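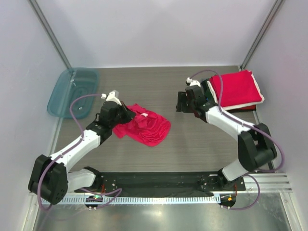

两条机械臂正在对付一块皱巴巴的红布，左边的夹爪夹着它，右边的夹爪还空着。

机器人什么时候能帮我叠衣服？

2022年5月28日，星期六

我猜你家里也有那么一把椅子。本来是给人坐的，可是慢慢地，它身上长出了一座衣服山：校服、睡衣、一只找不到伙伴的袜子，还有一件你以为早就丢了的毛衣。我小时候的那座山特别高，我妈每次走过都要叹一口气。那时候我就想，要是有个机器人就好了！它每天晚上悄悄开进来，嘀嘀两声，衣服就全部叠好放进柜子里。

后来我长大了，开始给小朋友写科学文章，这个问题还一直有人问我。有位读者画了一张画寄过来，画上的机器人有14只手，每只手都在叠一件衣服，旁边写着：“请问现在有这个卖吗？”

答案是：还没有。但是机器人确实在学，而且学得挺认真的。咱们今天就来聊聊，机器能不能干家务，哪些活它已经会了，哪些活它还差得远。

先说一件怪事

你可能会觉得，下棋很难，叠衣服很简单。下棋要动脑筋，要想好多步，很多大人都下不好。叠衣服嘛，上幼儿园的小朋友也能叠个大概。

可是对机器来说，正好反过来。电脑很早就会下棋了，现在连世界上最厉害的棋手都很难赢它。可是你在它面前放一件T恤，它就发愁了。

为什么呢？我给你打个比方。棋盘上的每颗棋子都待在自己的格子里，马就是马，车就是车，你不动它，它也不会自己变成别的样子。可是衣服呢？你把一件T恤往床上扔一次，它是一个样子；再扔一次，又是另一个样子。袖子可能压在下面，也可能翻到里面去了，领口可能朝着墙，也可能朝着你。你扔309次，就有309个样子，没有两次是完全相同的。

科学家管这种东西叫“柔性物体”，意思就是软软的、会变形的东西。毛巾、绳子、塑料袋、面团，都是柔性物体。与它们相反的是“刚性物体”，比如积木、杯子和勺子，你拿起来的时候它是什么样，放下去的时候还是什么样。机器人最喜欢积木了，最怕的大概就是被团成一团的床单。（床单我也怕，尤其是四个角带松紧带的那种，我到现在都叠不好。）

机器人怎么“看”一件衣服

你看见一件皱巴巴的T恤，一眼就知道它是T恤。你是怎么知道的？也许你看到了一小截袖子，也许你看到了领子后面那个白色的小标签。你的大脑会自动把看不见的部分补上：哦，标签在这里，那领口就在这里，袖子应该藏在那边。

再回头瞧一眼开头的图片，红布靠上面的褶子那儿就有一个白色的小标签。我第一眼就看到它了，你呢？它多半是一件T恤，不过布皱成那样，我也不敢打包票。你看，连我这样叠了几十年衣服的人都要犹豫一下，机器人会犯糊涂也就不奇怪了。

机器人用摄像头看东西。摄像头拍到的，是一大片密密麻麻的小色点，每个小色点叫一个“像素”。对电脑来说，那里没有什么T恤，只有一堆数字：这个点很红，那个点稍微暗一点，旁边的点又亮了一点。它得从这些数字里面猜出来：哪里是布的边，哪里只是一道褶子。布的边和褶子看起来太像了！都是一条弯弯的线，一边亮，一边暗。要是把褶子当成了边，一夹下去，夹起来的就是衣服的肚子，不是衣服的角。

还有一件麻烦事，就是遮挡。两条机械臂伸到桌子上方的时候，很容易把后面的东西挡住。你叠衣服的时候也会被自己的手挡住，可你歪一歪脑袋就行了。摄像头要是固定在一个地方，它可没有脖子。所以有些机器人的夹爪附近也会装摄像头，手伸到哪里，眼睛就跟到哪里。想想看，要是你的手腕上也长着眼睛，找掉到沙发缝里的橡皮该多方便啊！

机器人怎么“拿”一件衣服

现在请你做个小实验。伸出两只手，每只手只准用大拇指和食指，其他手指全部收起来，然后去叠一件T恤。

怎么样，别扭吧？我自己试的时候，叠一件小背心都叠出了一头汗。

很多机械臂干活的时候差不多就是这个感觉。它没有手掌，也没有五根手指，前面只有一个夹爪，能张开，也能合上。张开，合上，就这两招。你可以用手掌把衣服抹平，可以用小指勾住一个角，还可以用下巴夹住领子（我叠大毛巾的时候就是这么干的，请不要告诉别人）。它都不行。

而且，你的手指有感觉。你捏住一层布还是两层布，闭着眼睛也能分出来。你轻轻搓一搓，两层布就分开了。许多夹爪没有这么灵敏的“皮肤”，它合上了，但不太清楚自己夹住的是一层、两层，还是什么也没夹着。想一想你戴着厚厚的滑雪手套去翻书页，那就有点像了。

那为什么要用两条手臂呢？这个你自己试试就明白了。把一只手背到身后，只用一只手去把一件衣服展开。你拉这边，那边就跟着跑；你拉那边，这边又皱了。两只手就好办多了，一只手按住，一只手去拉，或者一边捏一个角，往上一提，呼啦一抖，衣服就开了。

可两条手臂也有两条手臂的麻烦。它们得商量好，什么时候一起动，什么时候你等等我。要是左边往左拉，右边往右拉，谁都不肯停，那件衣服可就惨了。

机器人怎么“学”叠衣服

你是怎么学会叠衣服的？大概是有人在你旁边叠了一遍，说：“看，先这样，再这样。”你跟着做，第一次叠得像个包子，后来就慢慢像样了。

机器人也可以这么学，这种方法叫“模仿学习”。人先用遥控的办法，带着机械臂把衣服叠一遍，电脑就在旁边把过程记下来：摄像头看到了什么，手臂上的每个关节转了多少，夹爪是什么时候合上的。叠完一遍，把衣服弄乱，再来一遍。再弄乱，再来一遍。你听着是不是都困了？可是机器人就需要这么多遍。你看别人叠10遍，差不多就会了，换一件新衣服也能叠。机器人看10遍，可能连这一件都还没弄明白。

还有一种方法，是让机器人自己试。做对了就给它加分，做错了就不加。它当然不会因为得了高分高兴得跳起来，但是它的程序会记住：刚才那个动作能得分，下次多用用。这叫“强化学习”。有点像教小狗坐下，只是不用给饼干。

有时候，人们干脆先让它在电脑里练。电脑里有一个假的桌子、一件假的衣服，机器人可以没日没夜地练，撞坏了也不要紧。问题是，假的布跟真的布总是差那么一点点。真的布有厚有薄，有的滑溜溜，有的毛茸茸，冬天的毛衣还会噼里啪啦起静电！在电脑里考了满分的机器人，到了真的桌子前面，可能又要从包子开始叠起。

给家务活打打分

为了把这件事说清楚，我编了一个小故事。假设有一条街叫奥克伯格街（Okberg），街上有一家小洗衣店，名字叫Remeck。店里新来了一个机器人店员，我们就叫它Grimier吧。老板给它安排了6样活，我们来看看它干得怎么样。

第一样，扫地。这个没问题！你家里说不定就有一个圆圆的扫地机器人。地是平的，又不会跑，转来转去总能扫干净一大半。不过要是地上有一根鞋带或者一只袜子，它就可能被缠住，停在那里滴滴叫，等你去救它。又是软的东西！你发现了吧？

第二样，洗衣服。也没问题，洗衣机就是干这个的。我们天天看见它，都忘了它也是一种干家务的机器了。在没有洗衣机的年代，洗一家人的衣服要花整整一天，手都会搓红。可是洗衣机只管洗，把衣服放进去、拿出来，还是得靠人。

第三样，搬箱子。只要箱子方方正正，Grimier就搬得又快又稳。许多仓库里真的有机器在干这样的活，它们不嫌累，也不会闪了腰。

第四样，叠毛巾。嗯，慢慢来，可以。毛巾是长方形的，四个角，没有袖子，没有扣子。在实验室里，机器人很早就能叠毛巾了，就是慢。有的时候你刷完牙、洗完脸、讲完一个笑话，它才刚刚找到第二个角。

第五样，叠T恤。有时候行，有时候不行。要是衣服摊得平平的，放在它熟悉的桌子上，灯光也是它熟悉的灯光，它可以叠得很不错。要是团成一团扔给它，它就要先想办法展开，光是这一步就可能折腾半天。

第六样，收拾一个小朋友的房间。哎呀，Grimier想辞职了。

收拾房间为什么这么难？因为房间里什么都有。积木要放进盒子，书要放上书架，脏衣服要洗，可是干净衣服不能洗，地上那张纸可能是垃圾，也可能是你画了一下午的恐龙！Grimier哪里知道哪张是哪张呢？你的爸爸妈妈有时候都会弄错。

工厂里不是早就有机器人了吗？

有个小读者问得特别好：“工厂里的机器人都能造汽车了，怎么还不会叠裤子？”

是这样的。在工厂里，人们会把一切都给机器人安排好。零件每次都从同一个方向来，放在同一个位置，机械臂只要把同一个动作重复一遍又一遍就行了。它可以把眼睛闭起来干活，反正零件一定在那里。

你家可不是这样。今天杯子在桌子左边，明天在右边，后天在阳台上（谁放的？）。猫会跳上来，弟弟会跑过来，窗帘一拉，屋里的光线就全变了。家里是一个天天都在变的地方，这对机器人来说，比造汽车还要伤脑筋。

所以研究机器人的人常常先给它搭一个小小的工作间：一张桌子，几面颜色淡淡的墙，光线又匀又亮，桌上只放一点点东西。图片里就是这样，除了那块被夹住的红布，后面角落里还有一叠整整齐齐的红色布料，带着白边，另一边放着一个蓝绿色的半透明托盘，里面什么都没有。东西少，机器人看起来就清楚。这跟学骑自行车差不多，你一开始也是在没有车的空地上骑，谁也不会第一天就骑到大马路上去。

那要等到什么时候？

我也想知道！我要是告诉你一个准确的年份，那我就是在瞎猜了。有人说很快，有人说还要等很久，我见过的猜测错了好多回。

不过我可以说说，哪些地方会先用上。我猜是洗衣店、酒店和医院这样的地方。它们每天有好多毛巾和床单要叠，样子都差不多，一个会叠毛巾的机器放在那里，一整天都有活干。事实上，大洗衣房里已经有一些专门叠床单的大机器了，个头比一辆小汽车还大，只会干这一件事。你总不想在卧室里摆一个吧？

要让一个机器人走进你家，它还得便宜一点、小一点，特别是要安全。它的手臂要有劲，能提起湿漉漉的大浴巾；可是碰到你的时候又得马上变得很轻很轻。这两件事要同时做到，很不容易。

还有几个小朋友常问的问题

机器人会不会烦？
不会。叠一件和叠一百件，对它来说没有区别。它没有“哎呀怎么还有”的感觉，这一点我非常羡慕。

它要是把我的衣服扯破了怎么办？
有可能哦。所以学习的时候一般用结实的普通衣服，你最喜欢的那件先别给它。

它能不能帮我写作业？
今天只聊家务！你别想蒙混过去。

机械臂上那些弯弯绕绕的线是干什么的？
机械臂上的线通常有两个用处，一是送电，二是传消息，告诉手臂该往哪儿动。图片里那种淡紫色的线绕了好大一圈，从夹爪旁边弯过来，一直绕到下面。手臂要伸来伸去，线留得长一点，才不会被拉紧。你可以把耳机线塞在袖子里，然后使劲伸胳膊，就知道线太短是什么滋味了。

有没有机器人会把袜子配成对？
有人在研究。可是黑袜子和深蓝色的袜子，我自己在早上都分不清，所以我不好意思催它们。

在家里试一试

下面这几个小实验，不用花钱，也不需要机器人，你自己就是机器人。做之前先跟家里的大人说一声。

夹子手：找两个厨房里夹面包用的夹子，一手一个，试着叠一条小毛巾。手指不许碰到毛巾。叠好以后，再试试小T恤。记下来哪一个步骤最难，是找到角，还是把它抹平？

一只眼：闭上一只眼睛，叫一个朋友把毛巾扔在桌上，你用夹子去夹它的一个角。夹空了也没关系，机器人也常常夹空。

下命令：这个最好笑。你当电脑，朋友当机器人。机器人蒙上眼睛坐在桌子前，只会听话，不会动脑筋。你来下命令，教他把毛巾对折。你不能说“叠好”，因为他不知道什么是叠好。你得说“左手往前”“再往前一点”“往下”“捏住”。我们家试过一次，折腾了老半天，毛巾没叠起来，倒是把桌上的一盒纸巾碰到了地上。

玩的时候可以交换角色。当过一回机器人，你再看见扫地机器人卡在沙发底下，可能就不会笑话它了。

几个词，下次可以用上

机械臂：长得像手臂的机器，有肩膀，有胳膊肘，能弯能转。

夹爪：机械臂最前面用来抓东西的部分，也就是它的“手”。

关节：能转动的地方。你的胳膊肘是关节，机械臂也有它的“胳膊肘”。

柔性物体：软的、会变形的东西，比如衣服和绳子。

模仿学习：看着别人怎么做，再照着做。你学系鞋带的时候用的也是这个办法。

好了，我得去收拾我的那把椅子了，上面已经堆了超过10件衣服，最底下好像还压着我的眼镜。你要是做了“下命令”的实验，把最好笑的那句命令写下来寄给我吧，我打算七月的时候挑一些登出来。画也可以寄，画有很多只手的机器人尤其欢迎！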